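Two weeks with the Binska household pack

I wanted to write about this since May, but I had first to finish the trial period, and I didn't want to judge a product after one evening. The Binska pack is an add-on for the Wemeck simulator. You pay for it per month, and you receive a set of home rooms, many small objects, and a two-armed robot that you can control by hand or by your own program. I paid for my license myself and I have no connection with the company.

My interest is simple. I write control code for grasping at home, in the evenings, and I don't own a robot. The one I would like to buy costs more than my car. So a good simulator is for me the only door into this hobby.

Installation needed 16 gigabytes of memory to run smoothly, and on my older computer it was not a pleasure. On the newer one I had the first kitchen task open before my tea was ready. The view from the wrist is what I use the most, as my code makes its decisions from it.

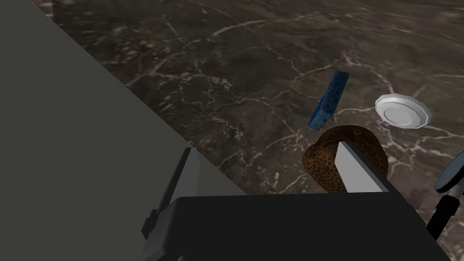

The contact model is the strongest part of the pack. In the free version of Wemeck I often had objects which jumped away when the fingers closed, and I lost many evenings to this. With Binska I can set the friction and the softness for each object separately, and the default values are already sensible. I changed only the values for the bread and left the others as they came.

The documentation is less good. The chapter about the wrist joints is clear, with small drawings, but the chapter about the cameras was apparently written for an older release, and two of the settings have different names now. I wrote to support and received a polite answer the next morning, with a corrected page attached.

What I missed at first was an easy way to look from the head of the robot and use both arms together. It exists, but it is hidden in the second menu under "operator".
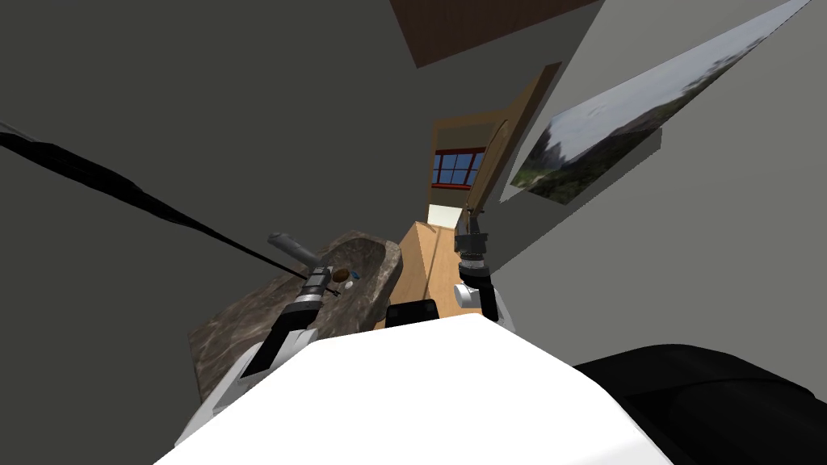 Moving both arms by keyboard is tiring, and I recommend a game controller from the beginning. I also made the mistake of starting both arms at full speed. At half speed I could reach into a basin with much more confidence, and my recordings became shorter, since I made fewer corrections.

About the price: a full year is 300 dollars, and students pay less. Alarcón, the package I used before, is cheaper, but its rooms are plain and it has only one arm. Humthorpe has beautiful rooms, but I could never make it work with my own code.

I will keep the license until winter. Next I want to try the drawer tasks, and if I succeed with them I will put my settings files here for download.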